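Facilities requests – Zamfir building, second floor
Ticket: Cabinet rolls away from desk, desk surface has marks
Status: Open, waiting for part
Category: Furniture
Priority: Low
Opened: Apr 5, 2019

Description from requester

Hello, I write about the desk and the cabinet in the corner room, the one we call Velari. There are two problems, and I put them in one ticket. If this is wrong, please split it.

First, the cabinet does not stay in its place. It is the tall white one with holes, on small wheels. When somebody leans on it or takes something from it, it moves in the direction of the desk. The desk has a curved edge on that side, and I am afraid the cabinet will scratch it.

Second, the desk top has gray smudges and streaks. I tried a damp cloth and they became a little lighter, but they did not go away.

What I would like: the cabinet stays where I put it, and the desk looks clean again. I do not need new furniture.

Reply from facilities desk

Thank you for the clear message. Before we send a person, could you please check these points:
– Do the wheels have a small lever for the brake? On the Ekomis cabinets only the front wheels have it, and it is easy to miss.
– Is the floor level there? Put a round pencil on the floor near the cabinet and see if it rolls.
– Which cleaner did you use on the desk, only water or also something else?

Please do not use the kitchen scrubbing sponge. It makes the surface shiny in one place and then we cannot repair it.

Reply from requester

I checked everything after lunch.

Wheels: I found a lever on 2 of them. One holds well. The other goes down but comes up again by itself after a short time, so I think the spring is tired. The wheels on the other side have no lever.

Floor: the pencil did not roll. I tried it in three places and turned it also the other way. So the floor is not the reason.

Cleaner: only water until now. I did not use the sponge.

I also pushed the cabinet by hand, with the good brake closed. It does not roll straight any more, but it turns around the closed wheel, and the corner still comes toward the desk. With both brakes working I believe it would be fine. I did not take out the things from inside before this test, I hope that is no problem.

Today I put it back with some distance from the desk. The thin white cable on the floor worries me too, because it makes a loop next to the desk leg. If the cabinet rolls again, a wheel can go over it.
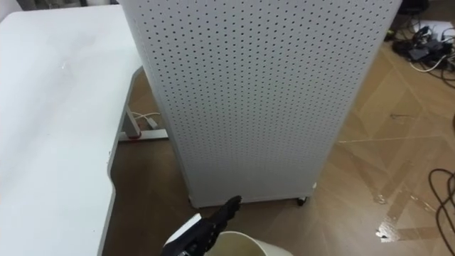
For the cable I would prefer a clip under the table top, if you have one. I can fix it there myself if it is the kind with glue. Please tell me first if glue is allowed on these desks – in December we were told no tape on the furniture, and I do not know if clips are the same thing.

Reply from facilities desk

Clips with glue are allowed on the under side, tape is not. We will leave a bag of them at the reception with your room name on it.

The brake wheel must be ordered from Drurkalitz, and delivery is normally 7 working days. Until then please keep the good brake closed and do not put heavy things on the upper shelves.

For the desk, try a little dish soap in warm water, wipe, and dry with a soft cloth. Do it on a small part first.

Reply from requester

I tried the soap. Most of the streaks are lighter now, and two stay the same. I think those are scuffs and not dirt, and I can live with them. You can close the desk part.

The clips I will collect on Monday. Please keep the ticket open for the wheel.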